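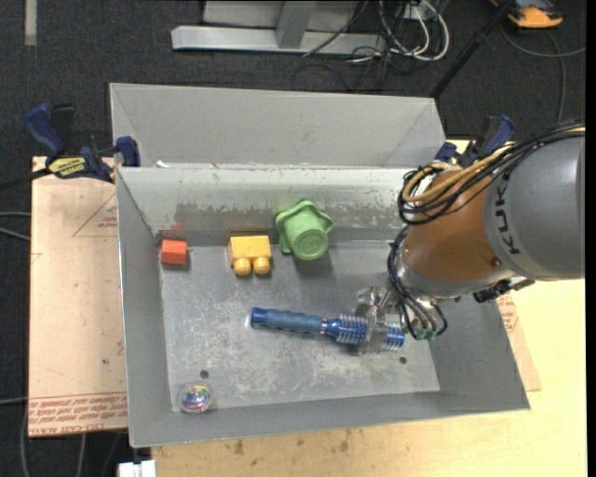

Cepillo redondo, vaso verde, pelota transparente y piezas de colores en una caja metálica gris.

Nuria Aguirre lleva la sección de objetos menudos de Bañez, una tienda de segunda mano que vende ropa en la planta de calle y casi todo lo demás en el sótano. A su mesa llega lo que no encaja en ninguna otra parte: cepillos, vasos sueltos, pelotas, piezas de juguetes de construcción, tapas, pinzas del pelo. Es el género más barato de la tienda y el que más horas de trabajo pide.

«La gente piensa que lo difícil son los muebles», dice. «Un mueble lo miras, lo mides, le pones precio y se queda donde lo dejas. Una bolsa de cosas pequeñas te puede llevar la mañana entera».

Las bolsas vienen de vaciados de pisos y de particulares que las dejan en el mostrador. Aguirre las abre sobre cajas de metal gris, de paredes altas e inclinadas. Antes usaba cajas de cartón y las cambió en junio. El cartón se humedecía por abajo y las piezas pequeñas se metían entre las solapas. Del metal le gusta que se limpia con un trapo. Le molesta el ruido.

«Una canica ahí dentro se oye desde la escalera. Te acostumbras, pero los de arriba se quejan».

No vuelca las bolsas enteras. Saca unas cuantas cosas, las extiende por el fondo y decide con ellas a la vista. Cuando las ha repartido, saca otras. Mylene Quiambao, que entró en la tienda después que ella, trabajaba al principio con las cajas llenas y le pareció una manera muy lenta de hacerlo.

«Yo venía de un almacén de Flidilport, donde se llenaba todo hasta arriba», cuenta Quiambao. «Aquí me dijeron que pusiera poco y pensé que no íbamos a acabar nunca. Luego vi que con la caja llena coges siempre lo de encima, y lo del fondo lo vuelves a mirar tres veces».

Los cepillos del pelo son motivo de discusión. Hay tiendas que no los aceptan. Bañez vende los redondos de cuerpo metálico si tienen las cerdas enteras y el mango firme, y descarta los de almohadilla. Aguirre quita el pelo con un peine de púa, los lava con agua tibia y jabón y los deja secar con las cerdas hacia abajo, sobre una toalla.

«Si los pones a secar de pie, el agua se te va al mango. Y el mango es lo primero que se estropea, se afloja y ya no sirve», explica. «Miro también la punta. Si baila, fuera».

Un cepillo redondo en buen estado se vende a 2 euros. Los vasos de plástico sueltos van a 50 céntimos y salen antes en verano, cuando la gente busca vasos para la playa o para el jardín. Los lisos se apilan y ocupan poco. Los que tienen el borde ondulado no siempre encajan unos en otros, y por eso acaban en una balda aparte, boca abajo.

«Esos son bonitos, a mí me gustan», dice Aguirre. «Pero para guardarlos son una lata. Pongo dos, pongo tres, y el de arriba se cae».

Con los juguetes el criterio es otro. Las piezas de construcción no se venden sueltas. Se juntan por tipo y por tamaño en bolsas transparentes, y una bolsa no sale a la tienda hasta que da para construir algo. Los colores se mezclan. Durante una temporada se separaron, las rojas con las rojas y las amarillas con las amarillas, por una idea de Kristine Tan, la encargada de la tienda. Se dejó de hacer.

«Quedaban muy bien en la balda», admite Tan. «Tardábamos el doble y los niños querían de todos los colores. Una madre me compró una bolsa amarilla y otra roja y las mezcló en la caja, delante de mí».

Las piezas se lavan dentro de una malla de lavadora, a mano, en un barreño. Aguirre no las mete en la lavadora desde que una partida le salió con los bordes mordidos. Las que tienen salientes se cepillan una por una, porque la suciedad se queda en el ángulo. Para eso usa cepillos de dientes, nuevos, que compra en paquetes de 4.

Las pelotas pequeñas van a un bote con tapa. Las transparentes con colores por dentro son las que más se piden y también las que más se rayan, así que Quiambao las envuelve en papel de seda antes de guardarlas. No se entregan a familias con niños muy pequeños. En la tapa hay un aviso escrito a mano y, si hace falta, se repite de palabra en el mostrador.

Preguntada por lo que se tira, Aguirre contesta sin pensarlo mucho. Plástico agrietado, juguetes con el compartimento de las pilas oxidado, todo lo que huele a tabaco después de un lavado. Lo que está entero pero no se vende pasa a la caja de regalo, junto a la puerta. Ahí van los bloques desparejados, por ejemplo, cuando no coinciden con ninguna de las bolsas abiertas.

«Un bloque solo no lo compra nadie. En la caja de regalo dura una tarde», dice.

La duda que más le cuesta resolver es la de los objetos incompletos. Guarda durante 2 meses las piezas que parecen formar parte de algo, con una etiqueta que indica de qué bolsa salieron. Si el resto no aparece, las reparte. Tan preferiría un plazo más corto. Las dos lo han hablado varias veces y de momento sigue como estaba.

«Me ha pasado tirar una tapa por la mañana y que el bote estuviera en la bolsa siguiente», dice Aguirre. «Desde entonces espero».

El 21 de agosto Bañez cambia de sitio las estanterías del sótano y la sección de objetos menudos pasará a la pared del fondo, más cerca del fregadero. Aguirre ha pedido una luz mejor sobre la mesa y una goma para poner debajo de las cajas. La luz ya está encargada. La goma la va a buscar ella misma, a la ferretería Hisier, cuando tenga las medidas.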